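About Prollside

Prollside looks after whiteboards. We clean them, re-hang them, replace the corners when they crack, and tell people when a board is finished and should be thrown out. We also sell boards, though we try to talk customers out of buying one first, which our accountant has raised with us.

The company was started by Kanyarat Boonyarit and Yufang Guo, who used to share an office at a language school called Rungrueang. The school had 45 boards. Most of them had gone gray, and every November a salesman came by with a new miracle spray. Kanyarat bought 3 of them out of her own pocket. Two smelled of oranges. None did much that a damp cloth didn't.

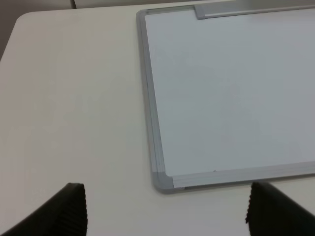

We have been suspicious of this business ever since. A lot of what gets said about whiteboards is said by people with something to sell. "Lifetime surface" is our favorite. Whose lifetime? We have asked several suppliers and are still waiting for a straight answer. "Ghost-free" is another one. Write on any board for long enough with a cheap marker, leave it over a summer, and then tell us about ghost-free.

So our way of working is pretty plain. The board comes off the wall and goes flat on a table, where you can get at the frame and the corners as well as the writing surface. Grime likes the grooves in an aluminum rail, and a cleaner working upright tends to miss it. We start with a dry eraser. If that does the job, we stop there and the bill is small.
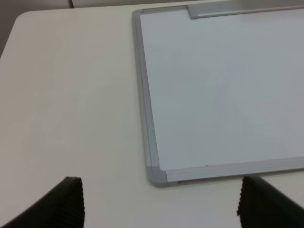

Yufang does the quoting. She will ask what markers you use and how often anyone washes the erasers (never, usually). A dirty eraser just moves the ink to a different part of the board, and no spray is going to fix that.

We work with schools, clinics and a few offices, on jobs of up to 600 boards. Our longest-standing customer is Lusard, who have been with us for 9 years and still argue over every invoice. Fair enough. We would too.

We do sell one product of our own, a cleaning cloth called Pikia. It's a decent cloth. An old cotton T-shirt is nearly as good, and we say so on the packet — the printer called to check that we meant it.
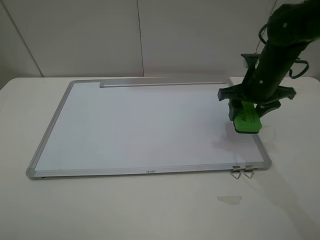 Green eraser, framed board, no spray.

If you have a board you've given up on, send us a photo and the age of it if you know. We won't promise to save it. Yufang reads the mail in the mornings and Kanyarat handles pickups.

Page last updated Tue 17 August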